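Posted March 16, 2023
By the Skenolow support desk

Section 4: Moving Your Saved Games to a New Console

Welcome back! If you've come straight from Section 3, your Skenolow is plugged in, updated and signed in to your Gisum account, and you're probably itching to play something. Before you do, we'd like to help you bring your old saves across, especially if you're halfway through a long role-playing game and can't face doing the opening village all over again. (We've been there, more than once.)

You'll need both consoles switched on and within reach of the same home network, and you'll need a little patience. A typical library goes over in less time than it takes to make dinner, but large ones can run well into the evening, so pick a time when no one in the house is waiting for the TV.

Before you start

Check the free space on the new console under Settings > Storage. The transfer tool asks for at least 500 MB of working room on top of whatever your saves take up, and it will stop politely at the first screen if it can't find it. Screenshots and video clips are the usual space hogs – move those to a memory card first and you may find you had plenty of room all along.

CAUTION: Saves are moved, and the originals are removed from the old console once the transfer is confirmed. If you want to keep a copy on the old machine, make a backup to a memory card before you go any further. See Section 6 for how to do that.

Transferring your saves

1. On the OLD console, open Settings > Users > Move My Saves and choose "Send from this console." Leave it sitting on the waiting screen.

2. On the NEW console, open the same menu and choose "Receive on this console." You'll be asked for your Gisum password again, even if you signed in a minute ago.

3. A pairing code shows up on the new console. Type it into the old one using the on-screen keyboard. The code is good for 600 seconds, and if it runs out while you're hunting for your glasses, just press Refresh and you'll get another one.

4. Wait for both screens to show the same user name and picture. If they don't match, press Back on both consoles and begin again at step 1.

5. Choose which games to bring. Everything is ticked by default. You can untick anything you've finished with, and those saves will stay where they are on the old console.

6. Press Start Transfer on the old console. The bar may sit still for quite a while near the beginning while the list is being checked, and then it tends to hurry along.

7. When you see "All saves received," press Confirm on both consoles. The old one will restart.

NOTE: Please don't close the lid, pull the power cable or let either console go to sleep during step 6. If the power does go out, the originals are still on the old console, and you can run the whole thing again from step 1.

Games with more than one save slot

Most games keep all their slots in one file, and they travel together without you having to think about it. Effiong is a bit different. It keeps its main story saves and its arena saves separately, and they appear as 2 entries in the list, so be sure both are ticked if you want your arena rankings to come with you. It can hold up to 67 story slots, and if yours are all full you'll notice this entry takes the longest of the bunch.

Clekum players should load into the game once on the old console before moving anything. The version released in January changed how saves are stored, and opening the game lets it convert them. You only have to reach the title screen and see the little spinning shield stop. Saves that haven't been converted will still go across, but the game will ask to convert them on first launch and you'll be stuck watching that shield anyway.

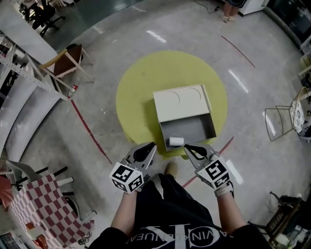
Fig. 4-1. A gripper in each hand, pointed toward the white box on the mat.

If something goes wrong

"Console not found": Make sure both machines are on the same network. Guest networks often keep devices from seeing each other, so switch to your main one and try again.

"Save already exists": You've played this game on the new console too. Compare the dates and play times on screen before you choose – the one you don't pick is gone for good, and we can't get it back for you.

A game is missing from the list: Open it once on the old console, save, quit properly to the home menu and go back to step 1. If it's still missing, the game may keep its progress online, in which case just sign in and load it on the new console as usual.

Next, in Section 5, we'll set up a second player profile and pair your extra controllers.

Contact support | © 2023 Gisum. All rights reserved. | Back to top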